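はしをつかむって、どういうこと? ロボットの「手」のはなし

こんにちは! ロボットクラブ「トレモ」で高校生リーダーをやっている、カムラン・キアニです。小学生のみんなから「クラブで何してるの?」とよく聞かれるので、今日はそれを書きます。ひとことで言うと、おはしとスプーンのおかたづけです。えっ、ロボットは? と思った人、ちゃんと出てくるので待っててね。

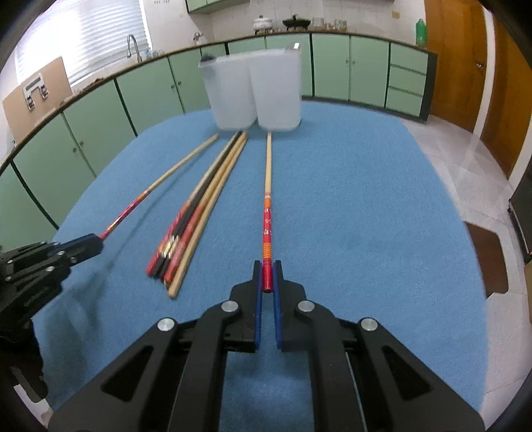
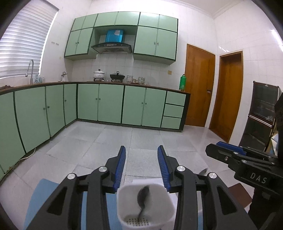 ユブソープ少年少女科学教室 ロボットクラブ「トレモ」 ハンド班のページ

黒くて指が2本ある道具、カニのはさみみたいでしょう。これは「グリッパー」といって、ものをつかむための手です。英語の「グリップ(ぎゅっとにぎる)」からきた名前なんだけど、うちのクラブではみんな「ハンド」と呼んでいます。人が手に持って動かすタイプで、にぎると指がとじて、ゆるめると開きます。

指の内がわに、青いパッドがついているのがわかるかな。2まいめの写真だと、パッドにすじのようなでこぼこがあるのも見えます。つるつるの指でつるつるのものをはさんだら、すべりそうだよね。くつのうらのみぞと同じようなものだと、ぼくは小さい子に説明しています(ぼくも最初にそう教わりました)。

■ おはしはむずかしい

1まいめの写真で指のあいだにあるのは、赤いところに白い小さな花もようが入ったおはしです。となりには、おはしがおうぎみたいにちょっと広がってならんでいます。黒いのもあるし、赤やオレンジの持ち手に金色のおびが入ったのもあって、ぼくは金色のがすき。

さて、みんなならこの中から1本だけ取るのに何秒かかる? 1秒くらいかな。考えもしないで、すっと取っちゃうと思います。ところが2本指のハンドでやると、急にむずかしくなるんです。ぼくは初めてやった日、となりのおはしまでいっしょにはさんで、ぜんぶゆかに落としました。ガシャーン! ってすごい音がして、下の階の人が見にきたくらいです。

どうしてそんなにむずかしいのか、ちょっと自分の手で考えてみよう。みんなの手は指が5本あって、曲がるところもたくさんあります。それに、さわった感じがわかるよね。目をつぶっていても「あ、今はしをさわった」とわかる。このハンドは指が2本で、動きは開くととじるだけです。だから人間は、かわりに手首のむきをかえたり、体ごとななめにしたりして、いい角度をさがします。

とくに大事なのが、はしのどこをつかむか。まん中をつかむと、ゆらゆらしにくいです。はしっこをつかむと先っぽが重さで下がって、おじぎをしてしまいます。でも入れものに立てて入れたいときは、はしっこのほうを持ちたい。ここでいつも班のみんなの意見がわかれて、もめます。

■ スプーンもむずかしい

2まいめの写真では、白いプラスチックの入れものに金ぞくのスプーンが立っています。よく見ると、入れもののそこに小さなあながたくさん! あらった食器をそのまま立てたときに、水が下へぬけるあなですね。

スプーンは、すくうところが丸くてふくらんでいます。平らな指でカーブをはさむと、くるんと回ってにげることがあるんです。細い柄(え)のほうがつかみやすいのに、写真では柄が入れものの中にむいていて、ふちの近くにあるのは丸いほう。さあ、きみならどこをつかむ? 先に読むのをやめて、家のスプーンをコップにさかさまに立てて、親指と人さし指だけで取り出してみてください。指は曲げないで、まっすぐのままだよ!

■ 人がやって、ロボットがまねる

ここからがロボットの話です。

むかしながらの教え方だと、「右に3センチ動け」「指をとじろ」と、ひとつずつ命令を書きます。工場のように、いつも同じ場所に同じものがくるなら、これでとてもうまくいきます。でも台所は毎日ちがうよね。おはしのむきもちがうし、コップの場所もかわる。命令をぜんぶ書こうとしたら、ノートが何さつあっても足りません。

そこで、人がお手本をたくさん見せるという方法があります。人がハンドを持って、つかんで、はこんで、入れる。それをカメラで記録しておいて、コンピューターに「こういう景色のときは、こう動かす」というつながりを見つけてもらいます。じてんしゃの乗り方を、せつめい書よりもお兄さんやお姉さんを見ておぼえるのに、ちょっとにているかな。

お手本は1回ではぜんぜん足りません。うちの班の目標は、はしで700回、スプーンで200回です。数えるのは中学生のキベット・バラサくんの係で、ホワイトボードに「正」の字を書いています。ボードがすぐいっぱいになるので、今は古いカレンダーのうらも使っています。

同じことばかりやればいい、というわけでもないんです。いつもおはしをきちんとそろえておくと、ロボットはそろったおはししか知らないまま大きくなっちゃう(大きくはならないか)。だから毎回、ならべ方をわざとかえます。ななめにしたり、重ねたり、ばらばらにしたり。ちらかして「いいね!」とほめられるクラブは、なかなかないと思うよ。

あと、失敗した回もすぐにはけしません。はさみそこねて、もう一回やりなおしてうまくいった、という記録は、やりなおし方のお手本になるからです。ぼくの「ガシャーン」も残っています。できればけしてほしい。

■ よく聞かれること

「左手と右手、両方使うの?」
両方使うこともあります。どちらの写真にも、はじのほうにもう1つ黒いハンドが写っているよね。かた手でおさえて、もうかた手で引っぱる、みたいなことは、2つないとできません。ただ、ハンドどうしがぶつかるので、なれるまではロボットダンスみたいな動きになります。

「うでが太くなる?」
なりません。でも次の日、手首がちょっといたいです。クラブでは、つかれたらすぐ交代するルールにしています。

「もうロボットだけでできる?」
まだまだ! クラブの小さなロボットには「ドコボ」という名前をつけました。この前のテストでは、はしの入れものまではいい感じに行くのに、手前でぴたっと止まってしまいました。何を考えていたんだろう。今はお手本をふやしながら、止まる理由をしらべているところです。12月の発表会で、はしを1本、入れものに入れるところを見せるのが今年の目標です。

■ おうちでやってみよう

わりばしを2本用意して、片方のはしっこに輪ゴムをまいて、トングみたいにします。先のほうにも輪ゴムをくるくるまいてください。それがパッドのかわり。えんぴつを5本、机にばらっとおいて、コップに入れてみよう。次に、先の輪ゴムをはずしてもう一度。どっちがやりやすかったか、紙に書いておいてね。とがったえんぴつは先を下にして、人のほうにむけないこと。

おもしろい結果が出たら、教室の入り口のポストに入れてください。ぼくかキベットくんが返事を書きます。

見学は4年生からで、次の見学日は2026年4月22日です。場所は2階の888号室(覚えやすい!)。上ばきをわすれずに持ってきてください。

ハンド班 カムラン・キアニ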